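About Sandum

Sandum supplies reusable plastic cups, tubs and small bins to offices, schools and community halls. The business was set up by Kwaku Essien, who still handles product selection and the first check of every new line. We work from one site, with a storeroom at the back and a bench area at the front where samples are measured and compared.

Our catalogue holds 70 items in three ranges. Gusia covers tapered cups and bins in solid colours. Zulu covers stacking tubs with lids. Promar is the bulk range, sold in cartons of 20.

Each new shape is stood on a flat white bench beside one we already stock. We compare rim width, base width and taper, then record the colour against a plain background. Greys and greens are the hardest to match between batches, so a reference piece of each is kept on the shelf.
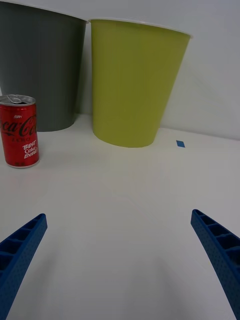

Items that pass are given a stock number and a storage position. Items that rock on their base, or that jam when nested, go back to the maker with a measurement sheet. All carton board and wrap is sorted at the site for recycling.

We moved to the current storeroom in June and finished relabelling the shelves in October 2021. Capacity is now around 3000 pieces. Orders are packed on weekdays. Minimum order is one carton for Promar and a single piece for the other two ranges. Replacement lids for Zulu tubs are sold separately.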